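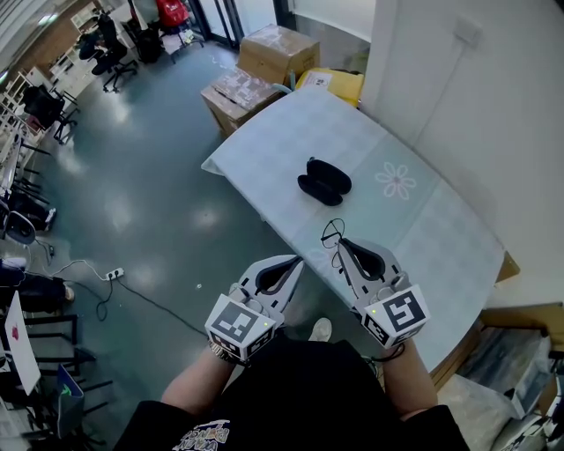
Grippers on, glasses case next. My side of the table at the Brarkberg room.

So I've been promising a club post since September and I kept not writing it, mostly because every time I got home from club I wanted toast and then bed. But a couple of you asked what we're up to this term, so put the kettle on, it's a long one.

The short version is that our group is doing the household objects task for the student league. You get a list of ordinary things (mug, sock, glasses case, tape measure, that kind of stuff) and you have to teach a pair of arms to handle them. We record ourselves doing it first with the hand-held grippers, the ones with the marker cubes on the back, and then the recordings go off to be trained on. Which sounds very clever and is mostly me standing at a table picking things up!

I love it though. I really do. I joined thinking I'd be soldering in a corner and I've ended up as one of the two people who do most of the recording. The other one is Savvas Lambrakis, who is much smoother than me and doesn't let me forget it. When you play his runs back he looks like he's pouring tea. Mine look like I'm trying to get a crisp packet out from behind a sofa.

The glasses case was my object this month. You'd think a glasses case would be easy. It's a hard one, black, rounded at the ends, and the plan is left hand holds, right hand opens, left hand lets go, right hand shuts it again. Simple! Except the rounded ends mean it wants to roll out of the left gripper as soon as the right one pushes on it, and then you've spoiled the run and have to reset. I had a whole evening where I got 44 good ones and threw away 52. I went home in a proper sulk.

Tharushi Wanigasekara (she runs the recording side, and she's a third year, so she's seen all this before) had me slow right down and grip it nearer the middle, with my elbows in. Elbows! I'd been sticking them out like a chicken the whole time. The next session was so much better, and I stopped getting that ache across my shoulders too.

We're up to 762 runs as a group now, across all the objects, and 317 of those are the glasses case. I feel quite attached to it. If it went missing I think I'd put up posters.

A few things I've learned, in case anyone reading is about to start at their own club. Say what you're about to do out loud before you do it, even if you feel daft. Put the object back somewhere slightly different each time - I kept drifting to the same white flower on the tablecloth because it was a handy target, and Tharushi spotted it straight away when she went through my files. Eat beforehand. And keep an eye on your cables, I've snagged mine on my own sleeve more than once.

The Breklow round is next, which is the first time anybody outside the club sees our stuff working (or not). The other team everyone talks about is Erkgate, who apparently did socks last year and did them beautifully. We haven't touched the sock yet. Savvas says the sock is his, and he's welcome to it.

I've still got the tape measure to start on, and I need to finish my half of the write-up, which is currently a heading and two sentences. Tharushi wants it by the end of the month. I've told her it's going well.

If any of you are coming along to Breklow, say hello! I'll be the one with my elbows in.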